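Section 3: Setting up your first poem swap

I've run the Culden poem swap long enough to know where people get stuck, so this is the bit I'd read twice. You'll need two poems, one old and one new, and a partner who hasn't seen either.

1. Pick your old poem first. Leonie Imhof always starts with a sonnet (14 lines, easy to fit on a card) and I've pinched the habit from her.

2. Find a song lyric or newer poem that makes the same promise, or the same complaint. Love and weather are the easy ones!

3. Copy out no more than three lines from each, leaving off the names.

Note: keep your line breaks exactly as printed. I once ran two lines together and Boris Sýkora argued with me about the rhyme until closing time.

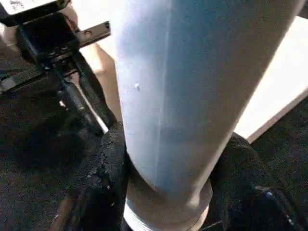
Fig. 2. Metal cylinder, satin finish.

4. Read both pieces aloud, slowly, the old one first. Don't put on a poetry voice - your ordinary one is fine.

5. Let your partner guess which is which, then swap over and do theirs.

6. Write the pair into the Rulbridge notebook with both titles and your initials. We're up to pair 472, so please check the index before you add a new one.

Caution: translations can trip you up. A modern version of a very old poem sounds modern, so mark it with a T on the back of the card or the guessing goes all wonky.

If you're stuck for a pair, the Skarklow list in Section 4 has plenty to borrow.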